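Skavach open day: two arms, one long pause

The bus from Warkside takes 90 minutes if the driver skips the coffee stop. Ours did not skip the coffee stop. By the time we reached the Skavach workshop the good pastries had gone, and the morning group was already leaving with the tote bags.

Our guide was Spyros Shehu, who looks after the two-armed setup they call Flurine and talks about it the way people talk about a teenager with a new license. The job that day was handling a slim, shiny item on a flat black block. The left hand goes to the block, the right hand stays clear until it's wanted. Spyros told us the hands had been through 3000 cycles that month without a dropped plate. I wrote this down. Five minutes later the whole thing stopped.

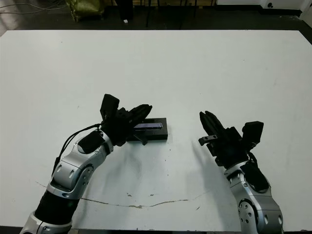

The fault was a finger on the left hand that had quit reporting its position. The controller, unable to say where one of its own fingers was, did the decent thing and refused to move anything at all. A light went red, a buzzer went, and a man from Bošković in a very clean jacket stepped back farther than the yellow tape required.

What I liked was the next part, which the brochure leaves out. Spyros hit the stop button, hung his tag on the switch, and waited a full minute before reaching in, with 7 visitors breathing down his neck. He suspected a connector. They'd had the same fault in September and fixed it by pushing the plug in harder, a method he now describes as "temporary."

We moved on to the paint room. When we came back for our coats, Flurine was still tagged out and Spyros was on the phone asking about a spare cable. Monday, apparently, if the supplier picks up.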